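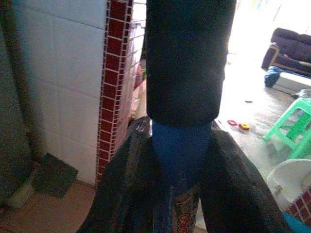 Mar 16, 2019. Office procedures notebook, Zarero family law team. The fortnightly entry concerns the preparation of financial disclosure files in divorce matters, and in particular the Vellell file, which was returned to the team by the court office for renumbering. The file had been lodged with 31 documents out of order, and two schedules carried the same page heading. Clients are asked to bring their papers to the first meeting in whatever state they keep them, and a good many arrive in a black plastic bag with the mouth left open, bank statements at the bottom and the marriage certificate on top. The team accepts papers in that form. They are to be entered in the receipt book before anything is removed or sorted, and the client is to sign the entry before leaving.

Renumbering of the Vellell file was completed this morning. The index now follows the standing order: identity papers, property, pensions, debts, then correspondence. Original deeds have been placed in the strong cupboard and copies put in their place. The duplicate schedule has been withdrawn and a short covering letter drafted to the court office. The letter awaits a partner's signature.

Search this site Enter keyword Go

The second matter is the parenting plan in the Wihongi file. The draft provides for alternate weekends and half of each school holiday, with handover at the grandparents' house. The other side has not yet answered on the June holiday. The team's view is that the clause on travel should name the person who keeps the passports, as the present wording leaves this open.

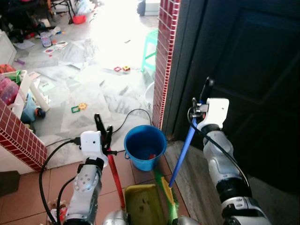 Ukia replied in the margin of the draft that the clause ought also to state how much notice is required before travel, and that 2 weeks had been accepted without argument in earlier plans. The comment is adopted. The revised wording is in the shared folder and the previous version has been marked as superseded.

Time recording was also reviewed. Telephone calls with clients continue to be entered late. Calls are to be written up on the same day, with a note of the advice given, and short calls are not to be grouped together under one heading.
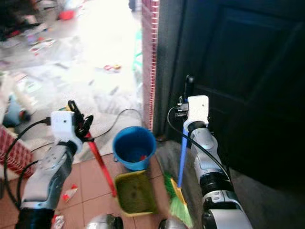 Must a client disclose an account that was closed before the separation? The account is to be disclosed if it was open at any time within the period covered by the form, and the closing statement should be attached.

The photocopying limit for a single file remains at up to 800 pages before a partner's approval is needed. The Vellell file is below the limit. Requests for certified copies are to be made in writing and kept with the receipt book entry.

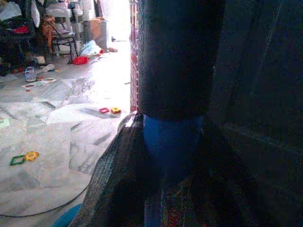 Another colleague has asked that the index sheet carry a column for the date on which each original is returned to the client, as the present sheet shows only the date of receipt. A revised sheet with the extra column has been printed and will be used on 4 new files before it is adopted generally.

Outstanding: signature on the Vellell letter; reply on the June holiday; return of the Wihongi birth certificates against signature.

Contact us | Copyright Zarero. All rights reserved. | Back to top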